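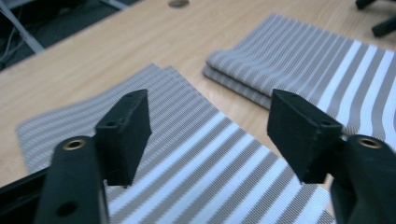
Kheri Muli
Workshop lead, Fombridge site

Progress report to the Lavine Fund: upkeep of the hand-held gripper, period ending November

The money for this period went on keeping one hand-held gripper in working order for the cloth folding work. This report covers what was done to it, what it cost in time, and what is still open.

Condition at the start

When the period began the gripper had two faults. The left finger closed a little ahead of the right, so that thin cloth was pushed sideways before it was held. The pads had also gone shiny at the tips and were letting go of the top layer of a folded piece. Neither fault stopped work altogether, but Pak-hei Yu was throwing out too many recordings at the checking stage and asked for the tool to be taken off the desk until it was sorted.

Work done

Both pads were replaced with new ones from Drimetti. They are flat black blocks with a slightly textured face, each held by a screw. The old screws had been put in with too much thread lock and one had to be drilled out, which took most of a morning. We now use a small dab of the weaker grade and mark the date of fitting in the log.

The arms of both fingers have brass-coloured threaded inserts. The one on the right had worked loose. It was pulled, the hole was cleaned and the insert was set again with heat. We left it overnight before putting any load on it. The left one was tested and left alone.

The early closing on the left side came from wear in the linkage inside the body. We fitted the spare link from the kit bought with last year's grant, then reset the zero position with the fingers fully open. The two sides now meet in the middle. I check this at the start of each session by closing the pads on a strip of card.

Tests after the repair

We used the striped cloths for the tests, one laid flat and one folded, on the ordinary desk. They are thin and smooth and gave the old pads the most trouble. Pak-hei made 214 picks over the test period. Of these, 10 failed. Four of the failures were at the folded edge, where the pads took both layers when only the top one was wanted. The rest were poor approaches by the operator and have been logged as such.

The stripes also helped with setting up. If the cloth is dragged before it is gripped, the lines bend at once and the operator can see it without going back through the recording.

Routine care

A short routine is now in place. Pads are wiped with a dry cloth before each session. Screws are checked by hand after every 30 picks during testing, and once a session otherwise. Lint is brushed out of the joints at the end of the day. Kanaan asked for a copy of the routine for their own tool and we have sent it.

Still open

Picking a single layer from a fold is not reliable enough. We want to try a softer pad, and Drimetti has offered a sample pair at no charge. There is no spare link left in the kit. I would like to order two from the remaining parts budget and need your agreement, as the order goes over the limit for a single item.

Parts receipts and the pick log have been sent separately.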